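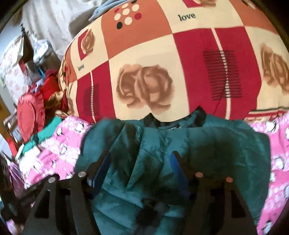
Ullindale Tenants' Association
Minutes of the spring meeting, March 24, 2019

Present: Vimala Chowdary (chair), Edivaldo Conceição, Thenmozhi Annamalai, Geetha Rai (minutes). Kamala Panicker came in during item 2.

1. Last minutes

Agreed, with one fix. Edivaldo did not "welcome" the new heating contract. He said he would believe it when he saw a bill. The word has been changed to "noted."

2. Heating contract with Cisden

Vimala read out the letter from Cisden. It says the new boiler settings will save the building $3,751 a year. Edivaldo asked how they got to such an exact number when half the apartments have no meter of their own. Vimala said the letter doesn't explain. Thenmozhi pointed out that the letter compares next winter with the winter the side door was stuck open, and wondered if anyone at Cisden knew about the door.

Geetha said the savings might still be real, only smaller. Edivaldo said he had heard that about the last boiler too. Kamala (just arrived, and asking for it to be put down that the bus was late) said her radiator is either off or scalding and she would settle for anything in between.

Agreed: Vimala to write back and ask for the working, apartment by apartment if they have it. No thank-you letter to go out until they answer.

3. Stairwell paint

The quote from Guerreiro is $1,737 for the front stairs, two coats. The back stairs are not in it, although the back stairs were the ones people complained about. Thenmozhi had phoned and was told the back stairs would be "about 900 more, depending." She asked depending on what and was promised a call back, which had not come by the time of the meeting.

Kamala liked the color card. Edivaldo said the colors were all the same gray under different names. Geetha asked whether the damp patch by the mailboxes would be fixed first, as the paint came off there last time within a season. The quote says "surfaces made good," and no one present could say whether that covers damp.

Agreed: no money to be spent until there is one written price for both stairs and a plain answer about the patch. Thenmozhi to chase.

4. Laundry room booking app

Remia has offered us its booking app free for a trial, up to July. Vimala had the leaflet. It promises an end to arguments over the dryers.

Edivaldo asked what it costs after July. The leaflet does not say. Thenmozhi asked what happens to people who don't carry a phone. The leaflet suggests "a trusted helper." Kamala said she is not asking a trusted helper to wash her sheets. Geetha said the paper list on the door works well enough when there is a pen, and that a new pen on a string would do more good than the app. Vimala thought we should at least try it and was in favor. The others were not.

Voted: one for, four against. Geetha to buy a pen. The string is in the meter cupboard.

5. Survey

The survey went under 43 doors. Vimala reported that the answers so far are "very positive." Edivaldo asked how many answers that was. Vimala said she would need to check, as some were told to her on the stairs. Edivaldo asked that only the ones on paper be used, and that they be read out in full at the next meeting, including the rude ones. Kamala said question 4 could not be answered by a sane person, as it asks if the yard is "too noisy or too quiet" and gives a yes and a no box.

Agreed: paper answers only. Question 4 to be thrown out.

6. Any other business

Bikes in the hall: same bikes, same hall. Vimala will put up another notice. Edivaldo would like it recorded that this is the third notice and that someone hung a coat over the second.

Light on the top landing: Thenmozhi says it flickers. Geetha says it was looked at. Thenmozhi says looking at it is all that was done.

Next meeting to be set once Cisden has replied. If they don't reply, Vimala will set a date anyway.

Minutes taken by Geetha Rai. Corrections to me in writing, please, through the door of the ground floor apartment.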